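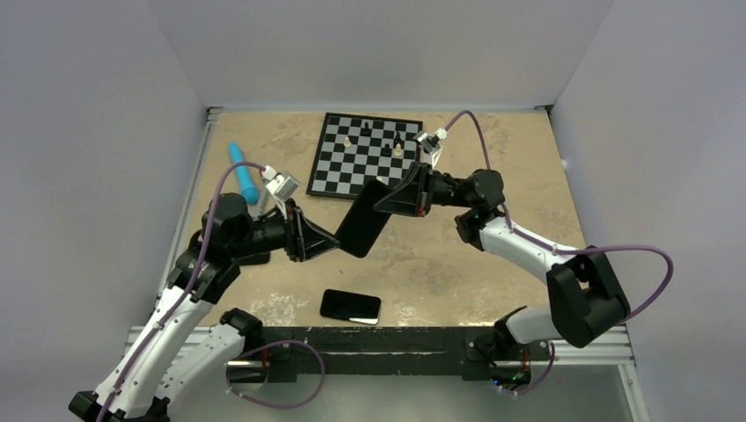 Stallis Worktop Finish: Visibility of Marks and Small Objects
Second-year Materials and Surfaces, Vastville
Project report, submitted 24 February 2020

1. Background

The brief called for a study of one finished surface in regular use. The surface chosen was the Stallis finish in its sand colourway, a mottled beige with a fine speckle, fitted as the tabletop of a shallow bay with light grey walls on three sides. The finish is sold by Otwood for benches that are handled often and cleaned irregularly. The product sheet makes a general claim that the pattern "disguises everyday wear". It gives no figures and does not say what kind of wear is meant.

Two questions were set. First, which marks does the pattern hide, and at what viewing distance? Second, does the same pattern make small objects harder to find? The second question was added in October, when a pale eraser was left on the bench during the pilot and overlooked at clean-up.

2. Objects used

The object set was kept small and ordinary:

Chessboard, black and white squares, dark border
Chess pieces, small, cream and black
Smartphone, black
Cylindrical object, blue
Slender rod, grey

The chessboard was included for contrast. Its edges are straight and its squares alternate between the extremes of light and dark, so it gives the eye a fixed reference next to a surface that has none. It was placed toward the back of the table at a slight angle to the walls. Squaring it up was tried in the pilot and dropped, as observers then used the back wall as a guide and ignored the tabletop.

Phones were included as the objects most often put down on benches of this type. A black phone on beige is an easy target and was expected to score at the top of the scale.

3. Method

Visibility was scored on the Sutanto scale used in the first-year colour unit, which runs from 0 (not found) to 9 (found at once). Each observer stood at the open side of the bay and was given one target at a time by name. Targets were marks and objects in mixed order. Lighting was the normal room lighting, without a task lamp. A total of 286 scores were recorded, of which 244 were kept. The remainder were discarded where the observer had already seen the target from another position.

Close viewing was treated separately. The surface was viewed low and near, with the line of sight well below normal standing height.

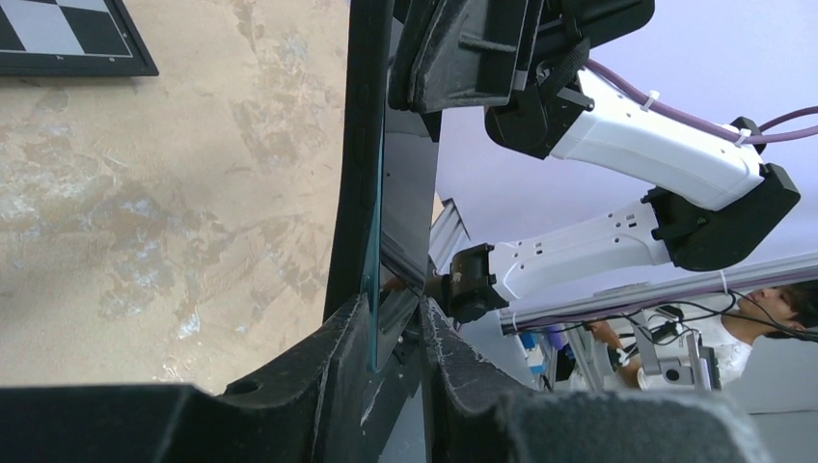
At low angles the mottling changes character. Pale patches that merge into the general tone from standing height begin to separate from the base colour, and the darker tan streaks become directional. Small white flecks are the most difficult feature to classify. Some belong to the pattern and some could be residue, and observers could not reliably tell one from the other without touching the surface. Flecks were therefore left out of the scoring - a limitation discussed in section 5.

4. Results

4.1 Marks

Dark marks were hidden well. From standing height, no faint dark mark scored above 4, and most observers pointed to part of the printed pattern at least once when asked for a mark. This supports the supplier's claim as far as dark wear is concerned.

Pale marks were not hidden to the same degree. Chalky scuffing was the most commonly reported defect and was often volunteered by observers who had been asked for something else. The pattern contains pale blotches, but these have soft edges and a rounded outline. A scuff is streaky and tends to run in one direction. The mismatch in shape appears to matter more than the difference in colour, which is slight.

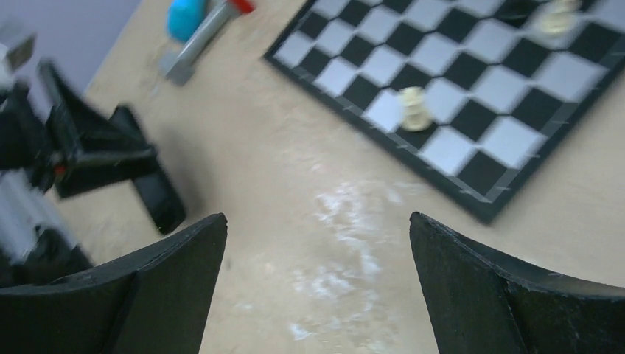 Scores for pale smudges rose as viewing distance fell. The median moved from 5 at standing height to 7 at close range. Two observers described the smudges as chalk and one as worn finish. No attempt was made to remove them during the scoring period, so the report cannot say which description is correct.

4.2 Objects

The phone scored 9 with every observer. The blue object was close behind. Both differ strongly from the beige in either tone or hue, and the speckle had no measurable effect.

The grey rod did less well. Its tone is nearer to that of the table, and lying flat it throws only a narrow shadow. Scores fell further when it lay beside or partly under something else. Observers tended to stop searching once they had located the larger item.

Cream chess pieces on the board were found without difficulty. A cream piece moved onto the bare tabletop dropped three points. Black pieces behaved the opposite way: easy on the tabletop, slower on the board, where they blended with the dark squares. This was most evident for pieces standing near the dark border.

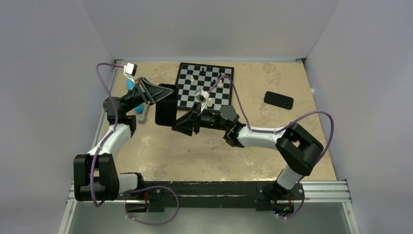
Moving the phone flat onto the tabletop to the right of the board made no difference to its score. Distance from the board was also tested for the rod and had a small effect only, within the spread between observers.

5. Discussion

The finish performs as described for dark wear and less well for pale wear. A revised pattern with some streaked pale areas would probably conceal scuffing better, at the cost of making the surface look worn when new. For benches where small light-coloured parts are handled, the sand colourway is a poor choice. The slate colourway was requested from Otwood for comparison but did not arrive in time.

The main weaknesses are the exclusion of flecks and the use of a single bay. The light grey walls reflect light onto the table from three sides, and results on an open bench may differ. Cleaning was outside the scope. Score sheets are in Appendix A and the pilot notes are in Appendix B.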